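Rankin 73 Spur Gear Blanks and Finished Gears, Moulded Plastic

Stock code group: RK73. Sold singly and in cartons. Prices are ex-works and exclude GST.

## Overview

The Rankin 73 is a range of injection-moulded spur gears for light-duty drives: feed augers, labelling heads, seed metering units, small conveyors and teaching rigs. The range replaces the Rankin 70, which used the same bore sizes but a narrower hub. Gears from the two ranges mesh correctly when module and pressure angle match. Hubs are not interchangeable where the shaft carries a shoulder, so check the hub length on the drawing before ordering a single replacement.

All gears in the range are involute form with a 20 degree pressure angle. They are supplied either bored and keyed to order (finished) or with a pilot hole only (blank). Blanks can be opened out on a lathe or a rigid drill press.

Tooling is held at the Tekel works. Enquiries about modified tooling, including colour changes for dosing lines and compound gears on a common hub, go to Iresha Navaratnam in applications.

## Materials

Two grades are stocked.

**Grade A, acetal copolymer.** The default. Low moisture uptake, good dimensional stability, machines cleanly with sharp uncoated tools. Suitable for wet areas and for running against steel or against another plastic gear at low load. Not suitable for contact with strong acids or chlorine-based sanitisers at working concentration.

**Grade N, nylon 6.** Tougher than Grade A and more tolerant of shock loading, at the cost of moisture growth. A Grade N gear fitted dry to a close centre distance will tighten as it takes up water. Allow additional backlash or condition the gear before fitting. Grade N is recommended where the drive is started under load or where the driven shaft is likely to jam.

Grade A and Grade N gears of the same colour look alike off the shelf. The grade letter is on the bag label and the packing slip. If the bag has been discarded, do not guess; a sample can be returned for identification at no charge.

## Sizing

The range covers module 1, 1.5, 2 and 3. Tooth counts run from 12 upward, with intermediate counts listed on the stock sheet. For a given pair:

- Centre distance = module × (teeth on pinion + teeth on gear) ÷ 2
- Pitch diameter = module × number of teeth
- Outside diameter = module × (number of teeth + 2)

The last formula applies to standard addendum gears only. Pinions with fewer than 17 teeth are supplied with positive profile shift to avoid undercut, and their outside diameter will measure larger than the formula gives. Use the drawing.

Where a worn gear is being matched and no drawing exists, count the teeth and measure across the outside diameter at three positions. Divide the mean diameter by the tooth count plus two. The result should fall close to a standard module. If it does not, the gear may be diametral pitch (imperial), which this range does not cover. The Fliltel range covers common imperial pitches and is listed separately.

## Load and speed

Plastic gears fail by tooth bending, surface wear or heat. At the loads this range is intended for, heat normally governs. Pitch line velocity should be kept under 4 m/s for continuous dry running and may be raised with grease. Intermittent duty is treated as continuous if the rest period is shorter than the run period.

For a mixed pair, put the metal gear on the faster shaft. A steel pinion carries heat away from the mesh better than a plastic one, and the pinion teeth see more cycles. The mating steel gear should be ground or finely hobbed; a rough flank will cut plastic teeth quickly.

Two plastic gears in the same grade will run together, but wear is higher than with dissimilar materials. Acetal against nylon is the preferred all-plastic pair.

Ambient range is −20 °C to 80 °C for Grade A. Grade N may be used to the same upper limit with derating. Below freezing, dry nylon becomes less tolerant of impact, and Grade A should be considered for outdoor plant.

## Bores, keys and fixing

Finished bores are held to H8 at 23 °C. Standard options:

| Option | Fixing | Notes |
|---|---|---|
| B1 | Plain bore, cross pin | Pin hole drilled through hub |
| B2 | Keyway, parallel key | Bores 10 mm and larger |
| B3 | D-bore | Motor shafts, light duty |
| B4 | Brass insert with grub screw | Single screw standard, two on request |
| B5 | Pilot hole only | Blank |

Option B4 is the most common choice for maintenance stock, as the gear can be positioned on a plain shaft and moved later. The insert is moulded in and cannot be replaced. Grub screws should be tightened onto a flat. Thread locker is permitted on the brass insert provided it is applied sparingly and kept away from the plastic; some anaerobic compounds will stress-crack a moulded hub.

Press fitting a plain plastic bore to a shaft as the only means of drive is not recommended. The hub relaxes over time and the fit is lost, more quickly at elevated temperature.

## Machining blanks

Hold blanks by the hub in soft jaws or a collet. Do not grip on the teeth. Chuck pressure should be the minimum that prevents slip, as an over-tightened hub will spring back after boring and leave a lobed hole.

1. Face the hub lightly to establish a datum.
2. Drill in stages, clearing swarf often.
3. Leave 0.3 mm on diameter and allow the part to cool to room temperature.
4. Bore to size with a sharp high-speed steel tool.
5. Broach the keyway with a bushing matched to the finished bore.
6. Deburr by hand.

Coolant is unnecessary for most bores. An air jet is sufficient. Where coolant is used on Grade N, dry the part and remeasure the following day.

Lorne Cloutier's bench notes on holding thin blanks are included with each carton as a single folded sheet. They can also be requested by email.

## Inspection and storage

Each production lot is sampled for outside diameter, runout and tooth thickness over pins. Lot records are kept for 7 years. A certificate of conformity can be supplied with the order; it cannot be issued afterward against gears that have been separated from their bags.

Store gears flat, bagged and out of sunlight. Do not hang them on wire through the bore. Natural and coloured grades alike will chalk with long exposure to UV, and a chalked flank should be treated as worn. Grade N bags are heat sealed with desiccant and should be resealed after opening.

Shelf life in a sealed bag is not limited for Grade A. Grade N should be remeasured before fitting if it has been stored open.

## Colour

Standard colours are natural white, black and blue. Blue is held for food and pharmaceutical lines, where a fragment needs to be visible against the product. Colour does not alter the load rating. Blue in Grade A carries the same lead time as natural.

Blue plastic gear on green cloth; blue plastic gear shape, partly in view, against a green backdrop.
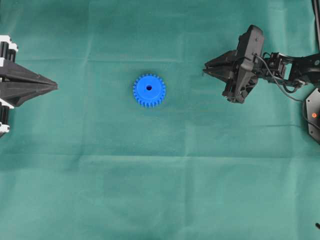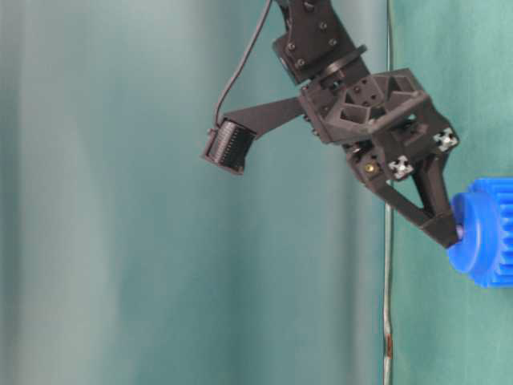
## Ordering

Build the part number in this order: range, grade, module, tooth count, bore option, bore diameter, colour.

`RK73-A-2-40-B4-12-BL` is a Rankin 73 gear in Grade A, module 2, 40 teeth, brass insert, 12 mm bore, blue.

The stock sheet lists 374 combinations held on the shelf. Anything outside it is made to order. Minimum quantity for made-to-order bores is 2 pieces; minimum for a special colour is one full carton.

Stock items ordered before 2 p.m. leave the same working day. Finished bores are run on Tuesday and dispatched when the batch has cleared inspection. Freight to Rirketti and the coastal depots is consolidated, so allow extra time for small parcels.

Returns are accepted on unmachined stock in the original bag. Blanks that have been bored, faced or broached cannot be returned unless the fault is in the moulding.

## Contacts

- Applications and modified tooling: Iresha Navaratnam
- Stock and pricing: Angus Skinner
- Certificates and lot records: Reginald Mercado

Drawings in DXF and STEP are available for all standard modules. Quote the full part number with the request, including the bore option.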